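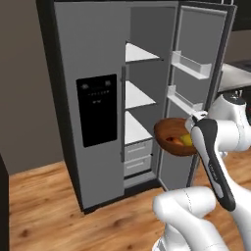 A fridge will tell you it has a problem long before it stops, mostly by smell and by noise, and mostly while you're busy ignoring it. I have looked after the kitchen at our place for long enough to have ignored most things at least once. The notes below began on the back of a Zatell catalogue and have grown since June. They apply to any fridge, though the side-by-side kind, with its two tall doors and the dispenser panel set into one of them, gives you more places to wipe. Glossy black panels show every fingerprint in the household. Use a barely damp cloth, then a dry one, and accept that it will look clean until breakfast.

## Door seals

Shut a strip of paper in the door and pull. If it slides out like a letter from an envelope, the seal is tired or filthy. Try filthy first. Warm water, a drop of dish soap and an old toothbrush will get the crumbs out of the folds, where there is usually enough toast to feed a budgie.

If a corner has gone flat, warm it gently with a hair dryer on low and ease it back into shape with your fingers. Tadeusz Pawlak did his on high. He now knows the price of a new seal.

## Smells

Bicarb in an open dish works, slowly. It works better once you have removed the thing that smells. Check behind the crisper, then under it. For plastic shelves that have taken on the flavour of last winter's sauerkraut:

- Dissolve 2 tablespoons of bicarb in 900 ml of warm water
- Let glass shelves come up to room temperature before you wash them
- Wipe, leave 5 minutes, wipe again with plain water
- Dry properly, corners included

Skip vinegar on the rubber. I know your aunt swears by it.

## The floor in front

If you've got a wooden floor, the fridge is its natural enemy. Water finds the gap between boards and stays there. Mop up drips straight away, and when you need to shift the fridge, slide a piece of old carpet under it, pile side down. Two people, please. Eugeniusz Ostrowski moved ours alone once and there is a groove he still calls "grain".

## Coils and dust

Switch off at the wall first. If the coils are at the back or behind a kick plate, a long soft brush and the vacuum will do it. I use a Bandum bottle brush taped to a dowel, an ugly object that has outlived two vacuums. Twice a year is plenty — more often if there's a dog.

## Colour-coding the leftovers

Masking tape and a marker. Write what it is and when you cooked it. We tried a colour for each person and it lasted until the green tape ran out.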